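Virkel Lab > Publications > Household Manipulation > Section 3

We use cookies to remember your reading settings. Accept | Manage

3.2 Setting up the bedroom cell

All bedroom trials were run in simulation on the Tekum two-armed robot. The cell has a bed on the robot's right and a small nightstand on its left, so each arm has its own work area. The drawer fronts are green, brown and purple, and a task can name a drawer by colour alone.

Before each block of 20 trials we loaded the room file, placed the robot and checked both arms from the robot's own view. The left gripper should lie in line with the drawer fronts and the right gripper should be over the sheet. If either was out of place, the base was moved and the check repeated.
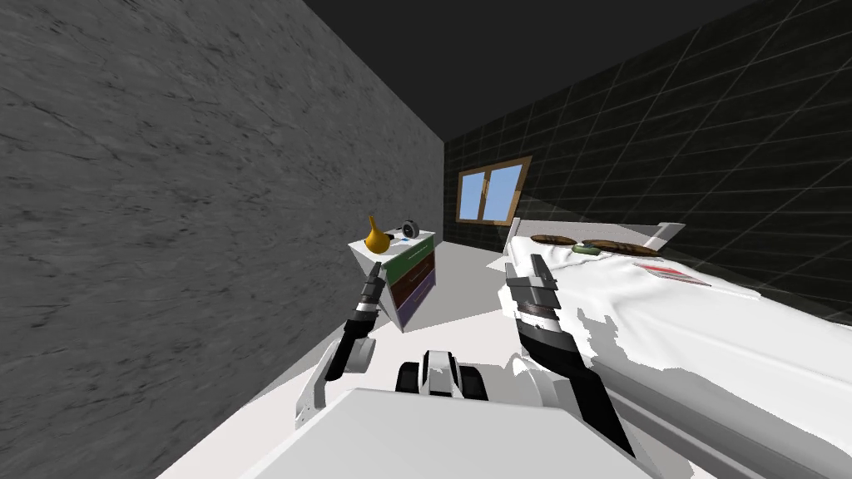

Figure 4. Bedroom cell from the robot's viewpoint, with the left gripper across the green drawer front and the right gripper just above the edge of the bed.

The joint zeros needed the most care. After the June update to the Astano physics engine, the left wrist came up 2 degrees off, and this was enough to spoil a drawer pull. We now reset the zeros at the start of every block and save them with the trial log.

Small items were a second source of trouble. The vase and clock stand on the nightstand top, and a poor reset could leave either one sunk into the surface. Of 79 resets in the first round, 14 were thrown out for this fault - most of them before we raised the drop height. Textures and lighting were left alone between blocks.

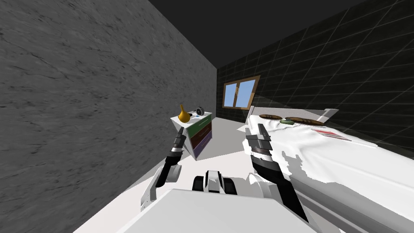 3.3 Arm limits and recovery

Each arm was stopped in software if its wrist force passed the set limit. The robot then backed away along its last path and waited for a new command. The limits follow the Nazari settings file without change.

Comments

gridlock_p: Are the joint zeros saved per arm or as one file?

tmw: One file per block in our copy, both arms together.

oldservo: We had the same sunken objects. A smaller time step cured it for us - slower, though.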